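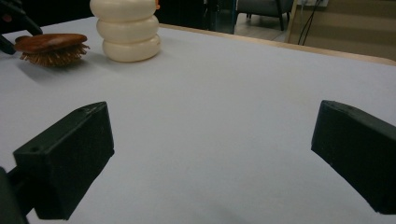 Storing a wooden hairbrush: flat or upright in a cup?

Posted 24 Jun 2020 by pinboard_r

I have a reddish-brown wooden paddle brush with tan bristles. It spends its life lying on a white tabletop. Two issues: it takes up more surface than it should, and the bristle tips fan out in every direction. I want to know if storage position affects bristle spread, and what the minimum safe cup size is if I go vertical.

graywool
Position matters less than load. If the weight of the head rests on the tips, they take a set over time. Lay it bristles up or stand it with the handle down and the tips carry nothing.

tillerman40
Disagree on bristles up. They collect dust, and dust plus hair oil is what ruins a brush. I kept a Kivomwood paddle on its back for 2 years and the base of the bristles was gray felt. Handle down in a cup is no better for dust, but at least you can pull it out and see the problem.

graywool
Dust combs out. A bent bristle does not come back.

pinboard_r
Tried the cup. It is a cream ceramic one, ribbed on the outside, with a round mouth. The handle goes in and the brush leans on the rim with the oval head above it.

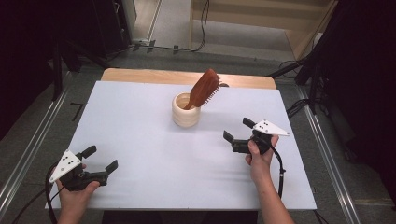 The lean is my main concern. The center of mass of a paddle brush is in the head, so the cup sees a tipping moment toward the side the brush leans to. Mine is empty apart from the handle. I could add ballast, but I would like to avoid anything gritty against the finish.

lowshelf
Measure before adding weight. I put a Zalline brush, 200 grams, in a straight-sided mug and it held until I bumped the table. 30 mm of glass beads in the bottom fixed it. No scratches on the handle so far.

tillerman40
Glass beads hold water if the brush goes back damp. A cork disc in the bottom does nothing for weight but protects the handle end. For weight, use a heavier cup. Choo sells a stoneware one with a thick base.

lowshelf
Then dry the brush first. Bristles down on a towel overnight, cup in the morning.

graywool
Bristles down overnight is the thing I said not to do.

lowshelf
One night on a soft towel is not a permanent set. I have washed mine that way every September and the rows are still straight.

pinboard_r
I will leave it in the cup unballasted for now and keep it away from the table edge. If it tips I will try the beads. The Flultetti wall hook was also suggested to me, but my handle has no hole and I am not drilling it.

Contact | Copyright | Back to top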